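Benchtop care: frequently asked questions

Ostcombe Stone supplies and installs marble, granite and engineered stone benchtops from our workshop in Pretdale. These are the questions our office gets most often, from customers who have just had a kitchen put in and from people still deciding. If yours isn't covered, ring the workshop on a weekday and ask for Kanchan Chaturvedi or Naveen Bansal.

How soon can I use my new benchtop?

You can put light things on it the same day. Leave the sink and tap alone overnight so the silicone can cure, and don't lean or sit on the overhang near a join for the first 2 days. If we've sealed the stone on site, keep water and oil off it until the next morning.

What do I clean it with day to day?

Warm water, a drop of ordinary dishwashing liquid and a soft cloth. Wipe again with clean water and dry with a tea towel. Soap left behind builds up into a dull film, and most of the calls we get about marble "losing its shine" are soap film. A proper rinse usually fixes it.

What shouldn't I use?

Vinegar, lemon juice, bathroom sprays, descaler, cream cleansers and anything with bleach in it. Green scouring pads will scratch a polished marble surface. Methylated spirits on a cloth is fine for sticky label residue, as long as you rinse afterwards.

What is the difference between a stain and an etch?

A stain is colour that has soaked into the stone. It's darker than the area around it, and it can often be drawn out. An etch is surface damage from acid. It looks like a pale, dull patch or ring, and you'll see it best with your head down low and the light coming across the bench. Sealer slows down stains. It does nothing for etching, whatever the label on the bottle suggests.

Can I keep sauces and oils out on the bench?

Yes, but put them on a tray or a saucer. Tomato sauce, soy, balsamic and most salad dressings are acidic enough to mark marble, and it's the dribble down the outside of the bottle that does it. Oil bottles leave a dark ring that takes weeks to fade. Wipe the base before you put a bottle back.
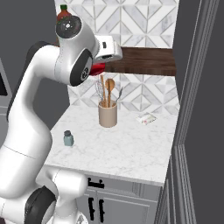
How often does marble need sealing?

Once a year for a kitchen, and every second year for a laundry or bathroom vanity. To check, put a tablespoon of water on the bench near the sink and leave it for ten minutes. If the stone underneath has gone dark, it's time to reseal. Engineered stone doesn't need sealing at all.

Can I reseal it myself?

Yes. We sell Flenus penetrating sealer over the counter, and a small bottle does a standard kitchen with some left over. The bench needs to be clean and completely dry. Wipe the sealer on, wait as long as the label says, then buff off every trace of it. Sealer left to dry on the surface goes cloudy and is a pain to remove. If you'd prefer us to do it, Abhishek Sachdeva does the resealing runs, usually in March.

How do I get an oil stain out?

Mix bicarb soda and water to a thick paste, spread it over the stain, cover it with cling film and tape the edges down. Leave it for a day, take the film off and let the paste dry out fully before you lift it with a plastic scraper. Old stains may need three or four goes. Test the paste somewhere out of sight first, particularly on dark stone.

Can I put hot pans straight on the stone?

Please don't. Granite will usually cope, marble may crack near a cut-out, and the resin in engineered stone can scorch for good. Scorching isn't covered by our warranty. Use a trivet or a folded towel.

Can scratches and etches be polished out?

Mostly. Light etching on a honed finish can be evened out at home with a fine pad, but polished marble is a job for someone with the right gear — a home polishing kit tends to leave a patch that's shinier or duller than the rest. Our minimum call-out is $100 within 60 kilometres of Pretdale. A full re-hone of an average kitchen is priced after a visit.

Should I choose honed or polished?

Honed hides etching better and shows oily fingerprints more. Polished is the other way around. Aarti Lodhi in the showroom has offcuts of both that you can borrow for a week and treat badly.

Do you keep offcuts from my job?

We hold them for 2 months, labelled with your job number, and then they go in the skip. Tell us at installation if you want them.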